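Public talks and discussion evenings – General board

Topic: Q&A format at the Bristov nature talks

marlpit
I've been going to the evening talks at Bristov Hall since last May and I'd like to hear what other people think of the discussion half. The talks themselves are good. The last one was on river restoration and the speaker had worked on the Zarno for most of her career. She spoke for an hour, the slides were clear, and she left plenty of time.

Then the discussion started and the first three people to get the microphone gave speeches. One of them was on his feet long enough that I read the whole program, including the parking notice. None of them asked a question. By the time somebody asked about the fish passes, the chair said we had two minutes left.

I think the hall should switch to written questions. Cards on the seats, collected at the break, read out by the chair. Has anyone seen this done well?

tollgate_82
The Adwood lectures do it with cards. It works. You get through far more questions and the chair can put similar ones together. The downside is the handwriting.

fennimore
I'd be against it. The invitation says "talk and discussion." If the chair is reading off cards then it's a talk followed by a quiz for the speaker, and I can get that from a recording. Half the reason I drive in is to hear what other people in the room think. Some of them know more about the river than the speaker does, on their own stretch of it anyway.

The long speeches are a chairing problem. A firm chair can say "and your question is?" after thirty seconds.

marlpit
I take the point on the word discussion. But we've had four different chairs since I started going and none of them has cut anyone off. Asking for a firmer chair is fine as an idea, I just don't see where one is going to come from.

oxbow
Were you at the one on soil? Same thing. A man read out a letter he had written to a newspaper. It was a decent letter.

I'm with fennimore though. I've been to card evenings and they are flat. You write your question down before the speaker has finished, and then it's answered in the last ten minutes of the talk, and it gets read out anyway.

tollgate_82
That depends on when they collect. At Adwood they collect after the talk, during coffee. There's a 15 minute gap. Nobody is writing while the speaker is speaking, or they don't have to be.

quillwort
Coffee at Bristov is before the talk, not after. They'd have to move it, and the urn is in the same room as the coats, so everyone would be in there at once. I'm not saying it can't be done.

On the subject itself, I thought the river talk skated over the hard part. She said several times that the river will recover if we leave it alone, and in the next breath showed a stretch where they had brought in 4,000 tons of gravel. Those are two different positions. I wanted to ask which one she held and I didn't get the microphone.

fennimore
I don't think they're two positions. You put back what was dug out and then you leave it alone. She did say that, near the beginning, when she was on the dredging years.

quillwort
She said it about one site. Then the closing part was all about stepping back and how nature doesn't need managing. If it doesn't need managing then the gravel was for our benefit. Which may be true, and I'd have liked to hear her say it.

oxbow
It was for the trout's benefit, I would have thought.

marlpit
This is a better discussion than we had on the night, which is sort of my point.

Something else for anyone planning to go to the next one. They've put in some softer seating along the side wall, by the radiators, and it goes early. If you have a bad back I'd get there before the doors open. The rows in the middle are still the old stacking chairs.
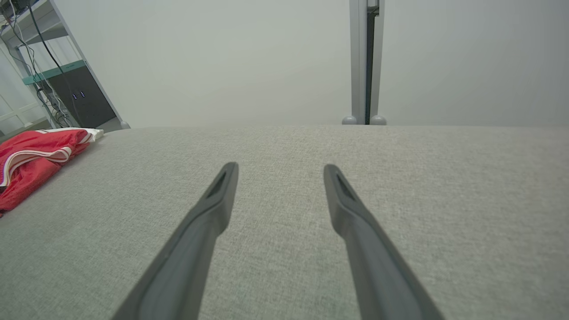 Light gray woven fabric, close up.

reedmace
Long-time reader of this board, I don't post much. I chaired two evenings at a different hall, years back, so I'll say a word for the chairs. It is hard to cut somebody off in front of a room when they've paid to come in and you will see them again at the library. What helped me was saying the rule at the start, before the talk, while no one was offended yet. "Questions only, one each, under a minute. Comments at the end if there's time." Then when you interrupt, you're only repeating yourself.

It still went wrong on the second evening. The speaker himself was the one who wouldn't stop. He took the first question and talked until we had to clear the room.

tollgate_82
We've had that at Adwood too. Cards don't help with it.

fennimore
I could live with reedmace's version. Questions first, comments after, rule announced at the start. It costs nothing to try. And keep the microphone on a stand at the front so people have to walk up to it. That alone puts off the ones who only want to hold it.

quillwort
It also puts off anyone who can't easily walk up to it. My mother wouldn't. She asks good questions.

fennimore
Fair. Stand at the front and a second one carried around for people who put a hand up and stay seated, then.

oxbow
They only have the one microphone. I asked when the battery went during the owl talk. The other one belongs to the choir.

marlpit
OK. So the options so far are cards collected after the talk, which means moving the coffee, or a rule read out at the start, which means a chair willing to enforce it. I'd still go for cards if I had to pick one. I've sat through the other way too many times.

Does anyone know who decides this? The program has an office email and that's all.

reedmace
The office email does get read. I wrote about the heating and had an answer the same week. Keep it short and suggest one thing. If you send them this whole thread they'll file it.

quillwort
Suggest a trial for one evening. Ramasamy is giving the forest talk on 21st January and that will be full, the last forest one was. If it works with a full room it'll work with a small one.

tollgate_82
I'd do it the other way and try it on a quiet night first. If the cards go wrong in a full room they'll never do it again.

quillwort
On a quiet night there aren't enough questions to tell you anything. The moss talk had 27 people at it and the discussion was fine. Everyone who wanted to speak got to speak, and the speaker came and sat on the edge of the stage. There was nothing to fix.

oxbow
The moss talk was the best one of the year.

fennimore
Agreed on the moss. And I'd say it was good for exactly the reason I gave further up, that people talked to each other. The woman who records lichens on the churchyard walls disagreed with him on air quality and he wrote down what she said. You don't get that off a card.

marlpit
I'll give you that one.

I've written to the office. I asked them to read out a rule at the start of the forest talk and to think about cards for later on. That's a bit of both, so I expect neither side here will be happy with it. Will post if I hear back.

quillwort
Did you mention the microphone?

marlpit
No. Reedmace said one thing and I'd already put in two.

reedmace
Two is all right.

oxbow
While we're all here, does the later bus still stop outside the hall or has it moved to the bridge? The timetable at the stop is last year's.

tollgate_82
It's moved to the bridge. Allow ten minutes if you're coming out with the crowd, the path is narrow by the wall and it isn't lit past the gate.

fennimore
There's a way around by the allotments that's quicker, if the gate's open. It was locked after the owl talk and I had to come all the way back.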